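Reviews > Home & Kitchen Robots > Galleries

Gallery: Plesura tabletop kit, pick-and-place on a stone counter

Quick one this month, full write-up comes in December. We had the Plesura kit on loan for 3 weeks and mostly ran the stock kitchen tasks. Pick up food, put on plate, repeat. 154 runs in the log. Arm comes from Brorkum, software is Lappalainen's, Plesura boxes it all up and handles support.

Setup notes first, gallery under that.

Unboxing took no time. Calibration did. Manual says 5 minutes, took us most of a morning and a call to support. They were nice about it. The print in the manual is tiny, get the PDF.

Shiny surfaces are the thing to watch. Matte table, fine, hardly a miss. Polished stone, the depth readings wander and you end up re-teaching the grasp height. There's a "reflective surface" toggle buried in the second settings menu, off by defualt. Turn it on before you do anything else.

Noise ok. Cable too short. Grip pads wear faster than we'd like, spares are sold in packs of 5.

STONE COUNTER

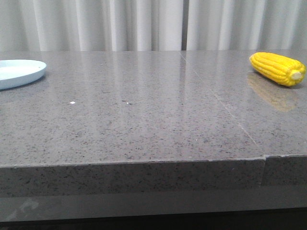
Corn to plate, the long reach. Yellow cob on the right, light-blue plate way over left, open speckled stone between. Look at the golden smear under the cob, thats the kind of reflection the toggle is for.

STILL TO COME

Soft items and stacking, both in the full review. Also the Nemska gripper add-on, which showed up late and needs a firmware update we don't have yet. Same tasks, same counter, so the numbers should line up.

Early verdict: good kit for a classroom or small lab, too fussy for a hobby desk. Price wasn't final when we sent it back. Will add when we get it.

Recent galleries
Nemska gripper add-on, first look
Brorkum arm teardown, 206 parts on a bench
Lappalainen software, menus and setup screens
Spare grip pads compared

Contact | Copyright, all rights reserved | Back to top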